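Course Materials > Automation Planning > Unit 6

Print this page | E-mail this page

Unit 6: Budgeting for a Two-Arm Work Cell

Revised July 23, 2025

Read this handout before the planning session. Bring a calculator and your draft equipment list from Unit 5. The assignment at the end is due in October.

1. Start with the task

Most weak equipment requests start with a catalog. The person writing the request has seen an arm, likes it, and works backward to a job for it. Reviewers notice this quickly. Write the task down first, in one or two sentences, with the object to be handled, the surface it is handled on, and what counts as done.

Our running case is the stamping job at the Remadton plant. Paper forms are marked with a hand stamp, and the plant wants a cell with two arms on a shared table. The purchase request is called Lumier in the plant's paperwork, and we use the same name in the worksheets.
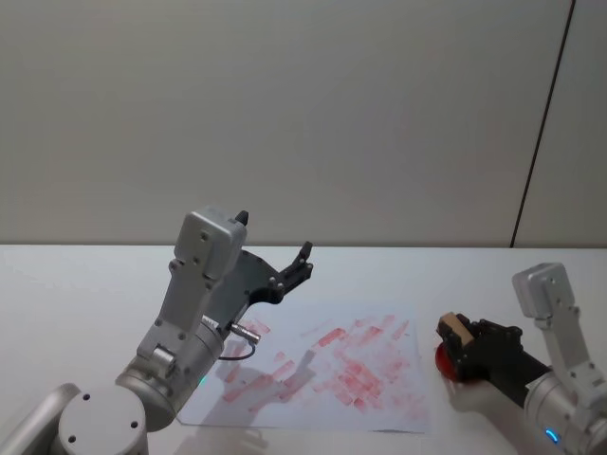 The price of an arm is the number everyone remembers, and it is often less than half of the finished cell. Grippers, mounts, cables, the table, guarding, software, installation and training all have their own lines. So does the work piece. In the stamping job one gripper holds the stamp by its wooden block, with the red end toward the paper, while the other gripper is open and empty. A request for this cell has to pay for both arms, so it must say what the second one will do. If the answer is "hold the sheet," write that down and price the fingers for holding a sheet. If there is no answer yet, price a one-arm cell as an alternate and let the reviewer compare.

2. Capital lines and running lines

Keep two lists. Capital lines are bought once and appear on the asset register. Running lines come back every month or every year. Some items are easy to put on the wrong list:

- Gripper fingers. The gripper is capital. Fingers wear, and replacements are a running cost.
- Cables at the wrist. These bend with every move. Carry at least one spare per arm.
- Stamps, ink and paper. Running cost, including what is used up during setup and testing.
- Table surface. Capital when bought, but cleaning and resurfacing are running costs.

The Remadton worksheet allows 2,000 test sheets before the cell is handed over. Students often leave this line out. It is small, but it also stands for operator hours, and those are not small.

3. Comparing quotes

Two suppliers answered the request in our case, Konholm and Zerouali. For the same gripper spares kit, Konholm quoted $1,041 and Zerouali quoted $1,083. The difference is $42. Before you pick the lower price, check three things on each quote:

- Does the kit include the cable and connector, or the fingers only?
- Is shipping in the price?
- How long is the lead time, and is it stated in writing?

In the worksheet the Konholm kit leaves out the cable. Price the cable separately and add it before you compare the totals. A quote that looks cheaper by a few dollars can end up as the more expensive one – and the person who finds out is usually the one waiting for the part.

4. Wear, mess and cleanup

A budget made from a drawing assumes a clean table. Visit the cell, or a cell like it, and look at what the work leaves behind. Ink gets onto surfaces, and someone has to be paid to remove it.

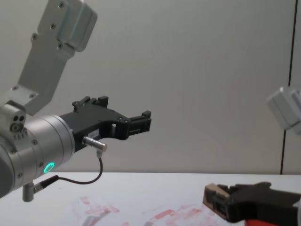 Figure 2. Left gripper with its cable and connector. Red smudges on the white tabletop.

For this job, ask whether a replaceable mat would cost less over a year than cleaning the table. Get a price for both. Also ask how the cables are routed and whether a cable can be changed on site. If the supplier has to send a technician, the visit goes on the running list.

5. Contingency and timing

Hold back a contingency and show it as its own line. Do not spread it across the other items. Lead times for arms and grippers can differ by up to 6 weeks, so order the slower item first and do not book installation until both dates are confirmed.

Assignment

Complete the Lumier worksheet for the two-arm cell and for a one-arm alternate. Attach one page stating which you would fund and what information is still missing. Show your totals for capital and running costs separately.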